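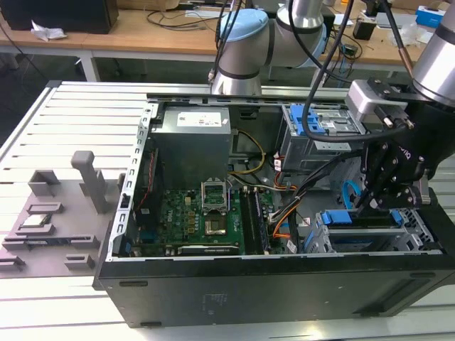 Uvembridge plans a second robot bench for computer teardown

Uvembridge, March 2021. Good news for anyone with a closet full of old desktops! The Tinport repair shop has set aside money for a second robot bench, and orders go out before October. Desktop towers come first again, with memory, processors and hard drives the parts most worth saving.

Arms are the easy line in the budget. Grippers, fixture plates and spare fingers took up around 60 percent of the first bench's cost, so this time they get their own line (hooray). The target is 300 towers a month, up from 70.

Drive cages and their cables will get the most planning time, with 55 hours booked for trials before anything is bought.

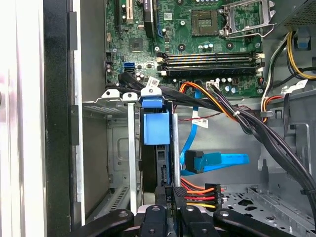 Roald Björklund would like to see training hours in the budget too, and wrote in to say that a bench with one trained operator stops every time that person takes a vacation. Tinport will take up his point when the final quotes arrive.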